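Older guided artillery rounds: why do the ranges never match?

Posted by Na-rae Song in Military & Defense > Artillery

I'm trying to settle an argument with my brother-in-law, which I know is a poor use of a community help site. We both read defense news at about the same level, meaning we read the headlines and then argue through dinner.

His claim is that a guided artillery shell always lands closer to its target the farther out it's fired, "because it has more time to correct." Mine is that he made this up. I went looking for proof and found three articles giving three different ranges for what looks like the same type of shell, and none of them explained the gap. So what decides how far one of these things goes, and does his theory hold any water at all?

Please keep it simple. I have to repeat it out loud to a man who interrupts.
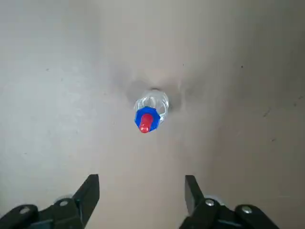

Eun-seong Shim replied that the range belongs to the gun as much as to the shell. Fire the same round from a short barrel and a long barrel and you get two different numbers, and both are correct. Then there's the propellant charge, the height of the gun above sea level (thin air means less drag) and the wind. A reporter usually gets one figure from a brochure and leaves out the fine print, and the brochure tends to assume a very nice day.

As for the brother-in-law, he gets partial credit, which I'm sorry to say will make him worse. A guided shell does need some flight time to find its position and steer. Past that, extra distance doesn't keep improving things. With satellite guidance the miss distance stays fairly flat over most of the range, while an ordinary shell spreads out more the farther it goes. Near the very end of its reach a guided shell may have used up its speed gliding and have little left to correct with. "Always closer" is wrong. "Doesn't get much worse" would have been fine.

Tresstead
My uncle was in artillery and he said they never missed. He also said that about fishing.

Drirkero
Adding to the first reply: check whether the article means meters or yards. I once spent an evening comparing 3000 of one with 3000 of the other and built a whole theory on it. Also look for "base bleed" or "rocket assisted" in the name. Those are ways of making a shell go farther, and two versions can have almost the same name with very different ranges. That could easily be your three articles.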